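Ticket 1990-B
Opened by: Erzsébet Csizmadia
Site: Mullgate, second floor workroom
Item: Barta worktable, white top
Status: open
Priority: normal (would like it higher)

Problem
Table rocks. Short side nearest the door drops when you lean on it, comes back up when you let go. Also a faint sticky patch on the top that I can't get rid of. Two seperate things, putting them on one ticket becuase it's the same table.

Tried so far
Moved table a foot toward the window - still rocks. So not the floor, or not only the floor.
Turned it 90 degrees. Rocks less. Same leg though.
Screwed the foot on that leg all the way in, then out 5 turns. Better at 5, but it creeps back by the afternoon. No lock nut on it that I could find. The other three feet all have one.
Folded card under the foot. Works fine until somebody slides the table.

Sticky patch: dish soap and warm water, twice. Then the Pirnton spray from the supply closet. Spray took off the dullness but a sheet of paper still grabs when you slide it across. You find it with your palm, not your eyes. Haven't used anything with grit in it, the care sheet says no scouring pads on the matte finish and I don't want to be the one who leaves a shiny spot.

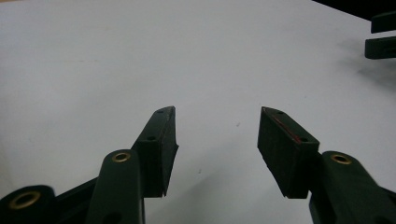 Anyway, need to know if the lock nut is a standard size or something we have to order from Jutunow. Their parts page lists feet in sets of four only. I need one nut. Sent them a message Friday, got the auto reply.

Update, 2:19 pm
Took a nut off the old cart in the hall to try. Too small, won't start on the thread. Put it back.
Tightened the bolts where the leg meets the underside. One was loose, maybe half a turn. Rocking is down but still there with weight on the corner.

Update, later
Rubbing alcohol on a soft cloth, small test spot first, no change to the finish. Did the whole patch. Paper slides now. Will check again tommorow once it's been leaned on, but call the sticky part closed for now.

Still needed
Lock nut for one foot, or a full set if that's the only way they sell them. Bill to workroom supplies.
Please don't swap the table, it's the only one that fits between the shelf and the radiator. Card is back under the foot until then - leave it there please.

E.C.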